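Section 4: Adding a Child and Claiming Paid Hours

Before you begin, have your Tadum family account open and your approval code somewhere other than the bottom of a bag. The code is the one you were given when your funded hours were approved. Tadum can't look it up for you, and neither can your nursery, though they will be asked.

4.1 Add your child

1. Sign in and choose Family, then Add a Child.
2. Type your child's name as it appears on the birth certificate. "Bean" may be what everyone calls her, but Bean is not entitled to anything.
3. Enter the date of birth. Check the year. A surprising number of toddlers are registered as 30-year-olds, and the system will politely offer them a parent account.
4. Press Save. A gray tick means saved, a green tick means checked. You need green before moving on.

Note: Twins must be added one at a time. If Tadum asks whether the second one is a duplicate, choose No, whatever sort of night you have had.
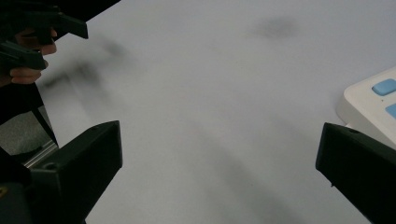
4.2 Link your provider

1. Choose Providers, then Search.
2. Enter the provider's name or its three-letter site code. Toprak nurseries are listed by street, so "Toprak" alone will bring back the lot.
3. Select the provider and press Request Link.
4. Wait for the provider to accept. Most do so within 2 working days. Requests sent after 5 p.m. on Friday will sit quietly until the office opens again, as will the office.

Caution: Do not send a second request while the first is pending. It cancels the first and puts you at the back of the line, behind people who were more patient.

4.3 Enter the approval code

1. Open your child's page and choose Paid Hours.
2. Type the code without spaces. The letter O and the number 0 are different, and the code contains no letter O.
3. Choose the term in which the hours begin.
4. Set the weekly pattern by dragging each session onto a day. Sessions snap to the half hour.
5. Press Submit, then print or save the receipt.

If you see Error 183, the code has expired or belongs to another child in the family. Renew it or swap it, then start again from step 1. Everything you typed will be gone — we are told this is for security.

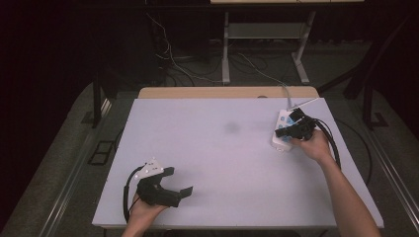
4.4 Families using Grustel

Grustel handles fees for hours beyond the funded ones. If your provider uses it, an extra tab called Top-Up will appear.

1. Open Top-Up and choose Connect.
2. Set a yearly limit. The highest you can enter is 4,000, without a currency sign or a comma. With a comma, it reads the figure as 4, and your first bill will bounce before breakfast.
3. Confirm by email. The message comes from Sundulura, the company that runs both services, and has a fondness for spam folders.

Note: Changing the limit partway through a term affects future bills only. Bills already sent remain exactly as alarming as they were.

4.5 If your hours do not appear

Sign out, sign in again, and check that the provider link still says Active. If it does, contact the help desk with your receipt number. Screenshots are welcome. Please cover the approval code first.

To change a weekly pattern after it has been accepted, see Section 5.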